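Workshop tips for the tennis ball task

These tips are for anyone joining the build and sim group in January, and for returning members who have been out since fall. They cover the practice table, the simulator, and the wall cabinet where most of our time gets lost. Print the page if you want it at the bench. The copy taped inside the cabinet door is old and still lists the foam balls.

Setting up the practice table

Wipe the table with a barely damp cloth before you put anything on it. Grit from the drill press travels across the room and ends up under the balls, where it makes them stop in odd places. Let the surface dry before you start.

Use old tennis balls for fit checks and newer ones for timing. A ball that has been through a school gym for a year is softer and has less fuzz, so the fingers close further on it. Keep the two kinds in separate bags and write on the bag, not on the ball. Marker ink comes off on the finger pads and you will be scrubbing it out with rubbing alcohol.

Scatter the balls by dropping them from low over the table and leaving them where they stop. If one goes over the edge, put it back anywhere. People who place them by hand tend to put them in easy spots.

Tennis ball cans

Save every can you can get. Rinse out the dust, peel off the label, and get the glue off with cooking oil and then dish soap. Check the rim with a fingertip wrapped in a rag. Some rims have a burr where the seal was pulled off, and it will cut a glove. A few strokes with fine sandpaper take care of it.

An empty can tips over easily. For early practice, put a handful of dry rice in a small zip bag and tape it flat in the bottom. Take it out again before you time anything.

Dented cans go in the blue bin. Don't straighten them.

Finger pads

Cut pads from bicycle inner tube. Wash the powder off the inside first or the contact cement won't hold. Cement both sides, wait until it is tacky, and press. Clamp overnight with two clothespins per pad. Replace pads in pairs.

Cables

Hook-and-loop strips hold better than twist ties and don't bite into the jacket. Leave slack at the base, move the arm by hand through its full swing with the power off, and then tighten. Wenceslao Maldonado keeps the spare strips in the drawer marked Dvorak. That drawer used to hold the old controller, and the name has stuck.

Simulator habits

Save a scene before you change it, and put your initials in the file name. We have 340 saved scenes on the Drotlow drive and most of them are called "test."

Run a new grasp slowly the first time. Look at the overview first and then at the close view by the gripper. An approach that looks centered from across the table can be off to one side up close, especially on something tall like the can. If the fingers are uneven around it, fix the wrist angle before you touch the finger width.

Check where the other arm is parked. Most of our aborted runs last fall came from the idle arm sitting in the path of the working one.

Do 30 runs with the same settings before you decide a change helped. Write the number of good ones in the log along with the scene name. Ignacio Carrasco goes through the log at the end of each month and will ask about blank lines. The log has 2,270 entries now, so use the search box.

Don't leave a batch running over lunch on the Geltusent machine. It overheats with the cabinet door shut, and with the door open it's too loud for the class next door.

Cleaning up

Balls in the bags, cans upright on the second shelf, clamps back on the rail. Sweep toward the door. Shut down both screens. The last person out checks that the glue lids are on tight, since a can of contact cement is ruined in one night if they aren't.

Maximum of 4 people at the bench at a time. Everyone else can work on the log or cut pads.
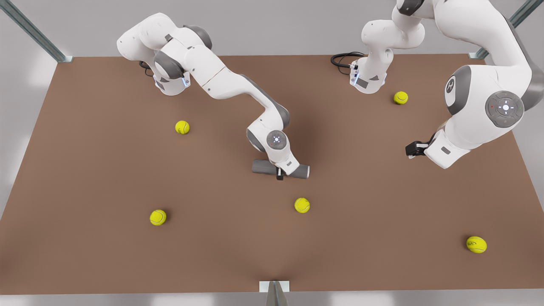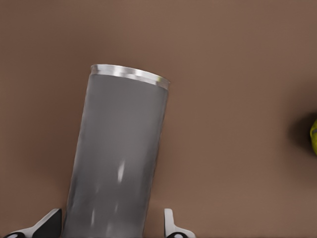
Skatstead Student Robotics Club, Build and Sim Group

If you have a tip to add, put it on a card in the box by the sink with your name on it. Short ones get added first.

Related pages
Getting hot glue off a workbench
Sorting small screws with a muffin tin
Sharpening the club scissors
How to label a power strip
Packing list for competition day

Contact: Skatstead Student Robotics Club, workshop desk
Copyright Skatstead Student Robotics Club. Page updated 2023-12-24
Back to top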